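How Do You Teach a Robot to Put the Plate Back in the Microwave?

By Jhosep Apaza, for the Hrynyshyn Young Science pages
2026-06-28

Hi! I'm Jhosep, and I work on a research project named Trostden. When kids ask me what I do all day, I tell them I teach robots to do chores, and then they want to know if the robot can come over and clean their room. Not yet! Right now we're still working on microwaves, and a microwave is plenty hard when you've never had hands before.
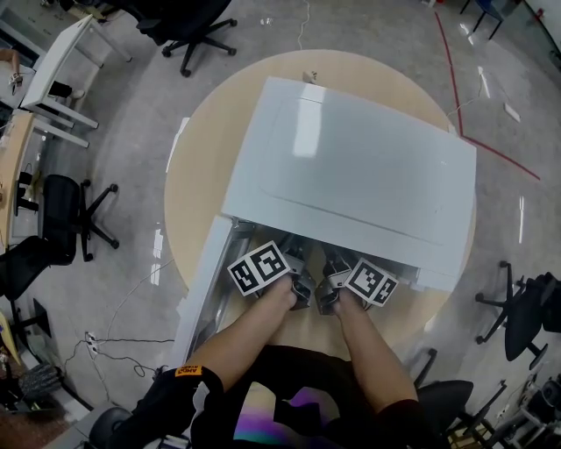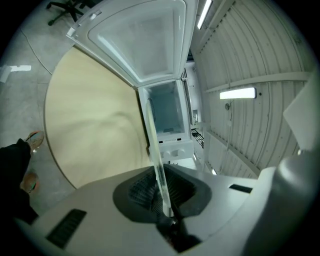
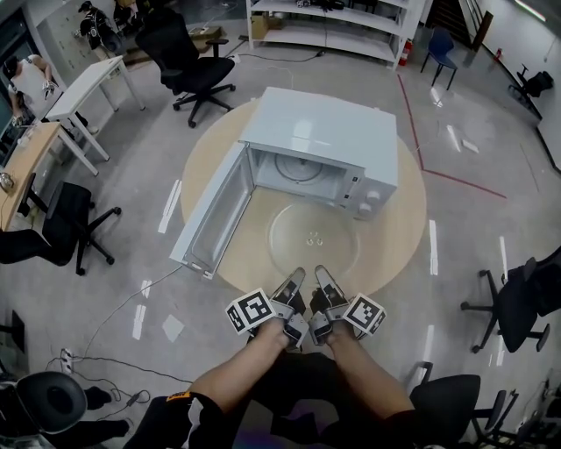 Grippers and white appliances by the round wooden table. In the last picture it's a microwave, with its glass plate lying in front.

So let's talk about those grippers. A gripper is a robot's version of a hand, and it's a pretty simple hand. No thumb, no palm, just a couple of fingers that open and close. Usually you'd find one at the end of a robot arm, but ours are the kind a person can hold and squeeze, one in each hand.

Why would a person want robot hands?

Think about how you learned to tie your shoes. Somebody probably showed you, over and over, and you copied them (and got it wrong, and got grumpy, and tried again). Robots can learn by copying too. Grown-ups call this "imitation learning," and imitation is just a long word for copying.

But there's a problem. Your hand has five fingers, and they bend in all sorts of ways. If I pick up a glass plate with my own hand, I curl my fingers under the edge and my thumb goes on top, and I don't even think about it. A robot with a gripper can't copy that. It doesn't have the parts! It would be like a fish trying to learn to ride a bike by watching you.

So we make it fair. The person has to do the job with the same kind of hand the robot has. If I can get the plate back into the microwave using only a pair of pinchy gripper fingers, then I know for sure it can be done that way, and the robot gets a lesson it can use.

What are the funny black-and-white squares?

I bet you spotted those on the grippers. They're called markers, and they work a little like a name tag. When a camera sees one of those patterns, the computer can tell which marker it is and also how it's tilted and how far away it is. Put a marker on a gripper and the computer can follow that gripper as it moves through the air, even when it twists sideways to reach inside something.

Try this: hold a playing card out in front of you, flat toward your face. Now tip it back. Its shape looks squashed, right? Now walk it away from you (get a friend to help, your arm isn't long enough) and it looks smaller. Your brain uses squashed and small to figure out where the card is. The computer does the same thing with the squares, only with a lot of math.

We also use cameras in different spots. One looks down from head height, so it gets the whole table and both arms. Another one rides along on a gripper, so it gets a close-up of whatever the gripper is pointed at. That second kind sees the world in a very round, bendy way, because its lens is wide, like the peephole in a front door.

What does one lesson look like?

A lesson is short. You pick a job, like opening a door or lifting out the glass plate, you do it once from start to finish, and the computer saves what the cameras saw and how the grippers moved. We call that one demonstration, or a demo for short. Then you put things back and do it again. And again. My arms get so tired! You'd be amazed how tricky it is to pick up a flat plate when you can't feel it with your fingertips.

Every time, we change something small. We turn the microwave a bit, or slide the plate over to the side. If we never changed anything, the robot would only learn to reach for one exact spot in the air, and the first time somebody bumped the table it would grab nothing at all.

And what did we find out?

OK, this is my favorite part, because we had a question and we tested it. The question was: does the robot need lots and lots of demos, or does it need different ones?

My teammate Samuele Ferraro and I made a bet. I said lots. He said different. The loser had to wash the lab mugs until December.

We made two lesson packs. The big pack had 320 demos, all done with the same microwave sitting in the same position. The little pack had only 65 demos, but we kept moving the microwave and the plate between them. Then we trained one robot program on each pack and gave them both the same test: five tries at putting the glass plate back, with the microwave turned to a new angle each time.

The program from the big pack got one right. Just one! It was super smooth and sure of itself, and it kept setting the plate down where the microwave used to be. The program from the little pack was wobbly and slow and it stopped in strange places, but it got four out of five.

So I'm on mug duty.

Now, scientists have to be careful here. Five tries isn't very many. Maybe the little pack got lucky. And we only tested one job, so I can't tell you that the same thing would happen with folding towels or feeding a cat. We're going to run the test again with many more tries, and we'd like the people at Enico, another lab that we share our demos with, to try it too. If they get a different answer, we'll have to work out why, and I might get out of the mugs early.

Words to keep

Gripper: a robot hand with simple fingers that open and close.

Demonstration (demo): one recording of a job being done.

Marker: a pattern that helps a computer work out where something is.

Imitation learning: learning by copying.

Try it at home

Get two pairs of kitchen tongs (ask first) and a plastic plate. No glass, please! Put a cardboard box on its side and pretend it's a microwave. Can you slide the plate in flat using only the tongs? Have a friend turn the box a little and go again. Then trade places, and watch how your friend does it. Did they grab the plate in the same spot you did? Write down what worked and what made the plate fall, because that's your very first set of demos.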